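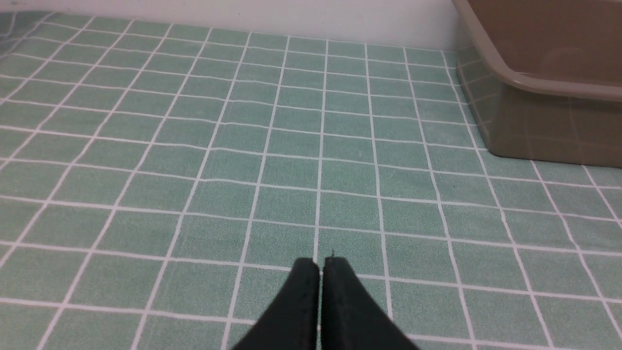 Gripper fingers, green surface behind

Subject: Re: [civic-arms] Tower or lighthouse in the Corkley seal?

Prasert Rattanakul wrote:

> I have been going through the town seals for the county list and am
> stuck on Corkley. The printed roll calls the charge "a tower, lit at
> the top." The version on the water bills is plainly a lighthouse with
> rays. Corkley is 13 miles from the nearest water of any size. Does
> anyone know which came first, and who changed it?
> Also, are the wavy lines in the base blue or green?

Prasert,

The tower came first. I looked at two impressions in the county record room in May, both on land deeds, and both show a square tower with a fire basket on top and no rays. The fire basket is worn in the second one, but you can still make out the bars.

As far as I can tell the lighthouse came in when the town ordered new letterhead. The printer, Jadoon, worked from a small rubber stamp where the basket had filled in with ink. They ran 500 sheets, the council liked the look, and it stayed. Maribeth Lagman has one of those sheets and sent me a copy. The motto is misspelled on it too.
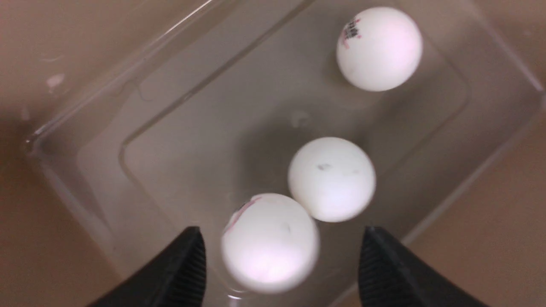

On the wavy lines, I would not put a color down at all. Wax tells you nothing, and the ordinance only says "waters." Alfredo Ignacio has them as blue in his card index, but he took that from the flag, which was sewn much later.

For your list I suggest:

A square tower with a fire basket, flames issuing, in base five wavy bars. Modern form: a lighthouse with rays.

The Cisov seal has the same base and may be by the same engraver. Jayson Mangubat was going to compare the lettering. If he is reading this, I still need the measurements for the outer ring.

Nestor Sebastian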